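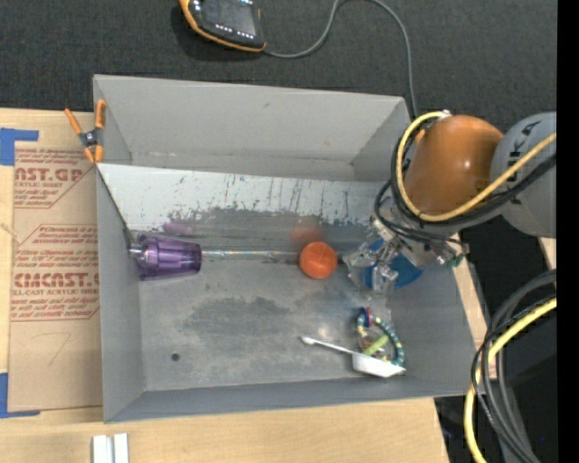

Tidying up, one grey bin at a time. Purple cup on its side, orange, bracelet, something blue under the fingers.

Right, a longish thread, as several of you asked whether I still think a robot will be clearing my kitchen table any time soon. Put the kettle on.

Short version: no, but I'm a good deal less grumpy than I was in April, when Settimio Cirillo and I argued about it all the way home on the train.

What people forget is how odd household stuff is. An orange is kind to a machine – it's round and it doesn't much mind which side you take it from. A bracelet is a little horror. Where do you hold it? My own fingers have to think about that one, and they've had years of practice!

Same with cups. Standing up, lovely. Lying down with the rim facing you, you've got to decide between the wall and the lip, and too hard a squeeze cracks thin plastic. And anything resting close to the side of a bin leaves so little room for fingers.

Preben Hviid at Nollow reckons 20 tries at one object tell you almost nothing and you want 1,000 before you brag. I'd settle for 100, if they were messy ones with the lights changed and the cutlery in a heap.

Shop floors are further on, I think, and I'm happy to say so. The same part comes along in the same tray, all day long. My drawer at home has never once been the same drawer twice (batteries, string, a spoon, why).

So would I buy one? Not yet. Would I let one sort the fruit bowl while I made the tea? Oh, go on then. Socks next time, if I can face it.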